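# Refitting RAM in an old Dell tower, which slots first?

**Fiachra Tully**

Hello all. I am rebuilding an old Dell tower for my workshop and I am stuck on the memory. I bought it from a seller who had taken out the processor and all the memory sticks, so I received the case, the motherboard, the power supply and a bag with the rest. English is my third language, so please excuse me if I use a wrong word for some part.

The computer is not for games. I want it to keep the parts list for my small repair business and to run one program from Sterneck that prints labels. The program is old and does not ask for much. The budget for the whole thing is 50 dollars and I have already spent more than half.

My problem is that this board has two groups of memory slots. One group is on one side of the processor socket and the other group is on the opposite side. All my earlier computers had only one group, four slots next to each other, and I simply filled them from one end. I do not know if I can start in any group or if the board wants a special order.

I put the case down on its side on the metal table, because working inside a standing tower is hard for my back. It is much better like this, and the screws do not fall into places where I can not reach them. 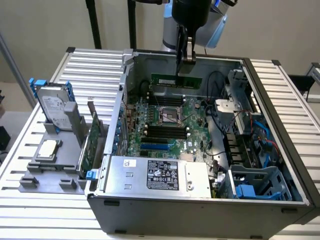 The sticks in the bag are green, with black chips, and all from the same maker as far as I can read. The cables to the drives I did not touch yet. The processor I also did not put in, because I was afraid that pressing on the memory would move the board and damage something. Maybe this is the wrong order?

So what I would like to know is:

- Does it matter which group of slots I fill first?
- Should the processor go in before the memory or after?
- How much force is normal? I pressed one stick in an older machine some years ago and it made such a loud click that I thought I had broken it.

I looked for a manual, but the seller did not keep it, and the copy I found on a forum was for a different model. Thank you for any help.

---

**Mohandas Annamalai**

Good evening Fiachra. I have repaired office computers for a long time, and boards with memory on two sides of the socket were often made for workstations. I will try to answer in the order that you asked, but the exact filling order I can not tell you without the model number. Please look for a sticker on the outside of the case, usually on the top, the side or the back, and search the maker's support page with the number from it. The manual there will have a small drawing with all slots and the order.

Until you have the manual, look very closely at the board beside each slot. Many boards have small white text printed there, for example DIMM 1, DIMM 2 and so on. On most machines of this type the first stick goes into number 1, and after this you follow the numbers. Please do not guess from the distance to the socket. I did this once with a machine for a customer, and it gave only beeps for a whole afternoon — the sticks were all good, I had only started from the wrong side.

If your sticks are not all the same size, the matched ones must go together as a pair. For example, two sticks of 1 GB are a pair. One stick of 1 GB and one of 2 GB may start, but the memory could work slower, and some workstation boards will refuse it.

Now the processor. I always put the processor first, then the cooler, then the memory, then the expansion cards. The memory first is not forbidden, but the socket stays open all this time, and a small screw or a drop of anything can fall inside. On many sockets the thin contacts are in the board itself, and if one is bent you will be very unhappy. If you want to wait with the processor, at least close the metal frame with the plastic cover, if the seller gave it to you.

For the memory itself:

1. Take the power cord out of the wall. Then press the power button once and hold it for a few seconds.
2. Touch bare metal on the case with your hand before you touch any stick.
3. Open the latches at the ends of the slot. Some slots have a latch at only one end, this is also normal.
4. Find the notch in the gold edge of the stick and compare it to the little bridge in the slot. It is not in the exact middle, so the stick fits only in one direction.
5. Put the stick in straight and press on both ends at the same time with your thumbs until the latches close.

The click is normal and good. If the latch does not close, take the stick out and look at the notch again before you press harder. You will see when it is seated, because the gold edge is almost hidden and the stick stands at the same height along its whole length.

One more warning. DDR2, DDR3 and DDR4 have the notch in different places. They look almost the same on the table. On full size desktop sticks DDR2 and DDR3 have 240 contacts and DDR4 has 288, but I would not count them, it is easier to read the label on the stick. Also look if the label says ECC or registered. Workstation boards sometimes want only this type, and a normal board will not start with it.

---

**Iyamu**

just put one stick in and turn it on, if it beeps try another slot. takes ten minutes. but you need the cpu in first, it will not do anything without it

---

**Fiachra Tully**

Thank you both. I found the sticker with the model number, it was on the back under a layer of old glue from another label, and I am downloading the manual now. The label on the sticks says ECC, so I am happy you told me to look.

Mohandas, I do not have the plastic cover for the socket, so I will put the processor in tonight before anything else. For the paste I have a half tube of Plernier left from a laptop, I hope it is still soft. If the manual says something strange about the slots I will write again.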